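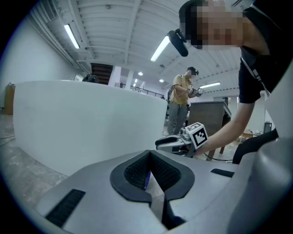
Figure 4. View from the wrist camera of one hand-held gripper during a two-operator session at the Stonilville site. A second gripper, carrying a fiducial cube, is held over the white counter.

3.2 Demonstration by hand

Demonstrations were recorded with hand-held grippers in place of a teleoperated arm. Operators wore a head-mounted device, and the pose of each gripper was recovered from the printed markers on its cube – no external tracking was installed. The curved counter in Figure 4 served as the work surface for the Erko tasks. Lens distortion bows its edge strongly, and we left the images unrectified for training.

In total, 479 demonstrations were collected from 13 operators across four tasks. Of these, 44 were discarded where the marker cube was lost for longer than the Mok filter could bridge. Labelling of grasp onset followed the protocol of Ó Ceallaigh, with the jaw width signal used as the primary cue. The teleoperated baseline (Uvov) used the same counter and the same object set, and its episodes were trimmed to begin at the first commanded motion.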